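Search the archive
Enter keywords
Go

Subject: Re: washing wool blankets at home
From: Theano Deligiannis
To: the list

Rongrong Hao wrote:

> I have two wool blankets that came from my aunt's house in Britley and
> they smell of cedar chest and old dust. The labels say dry clean only.
> The shop here wants $48 for each one, which I could live with once but
> not every year. Has anyone on the list washed wool in a tub and had it
> come out the same size? Also, is there any point in washing before
> summer storage if they have only been used on top of a duvet?
>
> Rongrong

Rongrong,

Yes to the tub. I have been doing ours that way for eight years and have only ruined one, a Vilholm throw that I put in water that was too warm. It came out thick as a doormat and is now under the dog.

Fill the tub with cool water before the blanket goes in. I use one capful of wool wash, the plain Korkeo kind without scent, and stir it around with my hand. Lay the blanket in folded and push it down until it stops floating. Then leave it alone for half an hour. Most of the shrinking people complain about comes from rubbing and from sudden changes in temperature, so no scrubbing and no hot rinse.

Drain the tub with the blanket still in it and press the water out with your palms. Rinse twice the same way. Do not lift it by one end when it is full of water – the weight will pull it out of shape. I roll mine in old towels and stand on the roll.

Dry it flat if you have the room. We use the spare bed with a plastic sheet under the towels. In June it takes a day and a half with the window open. In winter I would not bother.

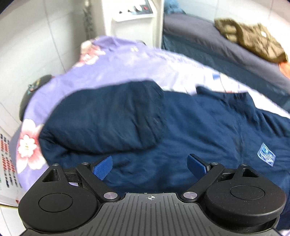

Fabrics on the bed, not yet sorted.

As for whether to wash before storage, I would, even if they were only on top. Moths go for skin oil and food spots more than for the wool itself, and a blanket picks up both without looking dirty. If you really can't face the tub, hang them outside in the sun for an afternoon, shake them hard and brush along the seams. Then put them in a cotton bag that closes tight. I stopped using mothballs because the smell never left the closet.

One more thing about labels. I have a Fröhlich blanket that says dry clean only and a nearly identical one from the same maker that says hand wash cool. I have treated them the same for years and can't tell them apart. Test a corner first, though, mainly for color. Press it with a wet white cloth and see what comes off. If the binding is satin, check that too – it can pucker when the wool doesn't.

Let us know how the first one goes.

Theano

Comments (3)

marlow_k
Standing on the towel roll works. I did a queen size that way and it was dry the next evening.

P. in the valley
You can use the spin cycle if your machine lets you run it alone at low speed. Mine has had four blankets through it with no trouble. Balance the load or it will walk across the floor.

tessab
Does this go for wool and acrylic blends? The label on mine has worn off.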